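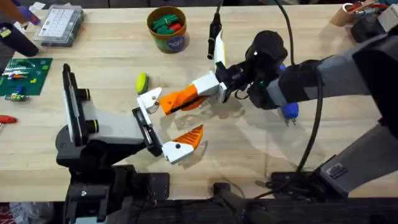

*Bench 2, Inskip workshop. Light wood top, dark frame along the front.*

**15 Jul 2022**
**Entry by:** Joanne Kettle
**Subject:** Condition and care of the bench top

The annual review of the bench surfaces was begun with Bench 2. The top was last oiled in March, at which time the finish was recorded as even. It remains pale, with a light grain, and no repair is proposed before the next scheduled closing of the room.

**Surface**

The working area was wiped along the grain with a damp cloth and dried by hand. One shallow dent was found near the rear left corner, shorter than a fingernail. It was marked on the bench card and left alone. The two faint rings reported in the previous entry could not be found by touch or under the inspection lamp. That item is closed.

A straightedge was laid across the top in both directions. A thin feeler strip would pass under it at one point only, toward the right end. The same result was written down last year, and the bench is accepted as flat for ordinary use.

**Frame and fixings**

All frame bolts were checked with the short wrench. One at the rear took a quarter turn and the others did not move. The leveling feet were left as set. Colleagues are reminded that the feet are not to be adjusted to correct a rocking stool.

**Clamping**

Anything clamped to the edge must have a flat pad between the jaw and the underside of the wood. The Nonholm pads are preferred, as the older cork ones crumble and leave grit behind. Clamps are to be tightened by hand only.

**Finish**

The Irkitz oil is nearly used up. The remaining can, stock number 551, holds enough for one thin coat on a single bench. Ustura has quoted 46 dollars for a replacement of the same size, and the order form has been left in the tray for signature. Until the new can is received, no bench is to be spot-oiled, since patches dry darker than the surrounding wood and are difficult to blend afterward.

Sanding, if it is wanted later, should start at a fine grit. The record for Bench 1 shows that a coarse disc was used there and that the scratches took two further sessions to remove.

**Open items**

- Signature on the Ustura order form.
- New bench card for Bench 2; the present one has no space left on the back.
- Straightedge to be returned to the wall rack in the store.
- Bench 3 to be reviewed next, using the same procedure.

J. Kettle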